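Call for participants: household waste sorting diary study

Trosach is recruiting 737 households for a study of how people separate waste in the kitchen. The study records what is thrown away, into which container, and how long the person took to decide. Results will be used to revise the wording of council collection leaflets.

Applications are open until the end of December. Places are allocated by housing type and household size, so an early application does not guarantee a place. 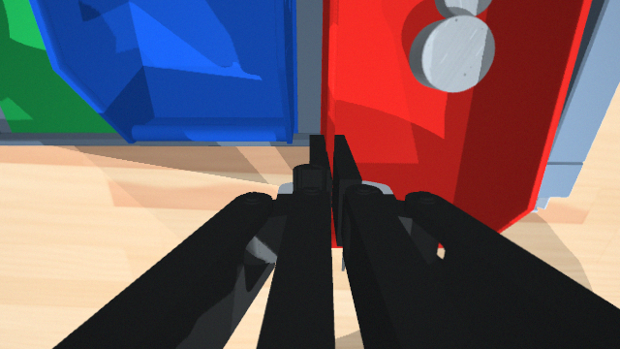

Dagný Steinarsdóttir
Study Lead, Household Materials, Trosach

Who can apply

Applicants must be 18 or over and must have lived at their present address for at least six months. The household must have a kerbside or communal collection with separate recycling. Shared houses are eligible if every adult signs the consent form. Households in which anyone works for a waste contractor are excluded.

What is involved

The diary period is 11 weeks. One adult acts as the diarist and completes a short entry each evening, before 9 pm where possible. An entry lists the items discarded that day, the container used and any item the household was unsure about. Most entries take five minutes.

Participants weigh each container before it is emptied. Scales are supplied by Wernitz and must be returned at the end of the study. Weights are entered in grams. Containers under 2000 g may be weighed on the small scale; anything heavier goes on the floor scale.
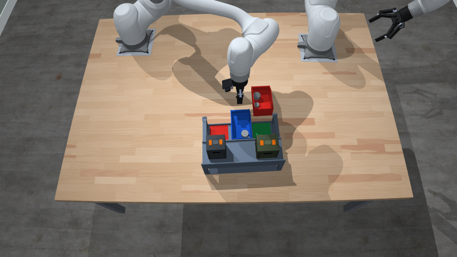
Diaries can be kept on paper or in the Skurna app, but the format cannot be changed after the first week. Paper diaries are posted back in the prepaid envelopes provided. Missed days should be left blank and not filled in from memory – a blank entry is still usable.

Two telephone interviews are held, one in week four and one after the final entry. Each lasts 30 minutes and is recorded for transcription by Brunet. Recordings are deleted once the transcript has been checked.

Payment

Households that return at least 60 complete entries receive a voucher. Those that withdraw earlier are paid in proportion to the entries received. Postage is covered.

Data

Names and addresses are stored separately from diary entries. Participants may withdraw at any time without giving a reason, and may ask for their entries to be removed up to the date of the second interview.

How to apply

Complete the screening form on the Trosach study page. Applicants without internet access may request a paper form by post. Please state the housing type, the number of residents and the containers currently in use. Incomplete forms will be returned once for correction.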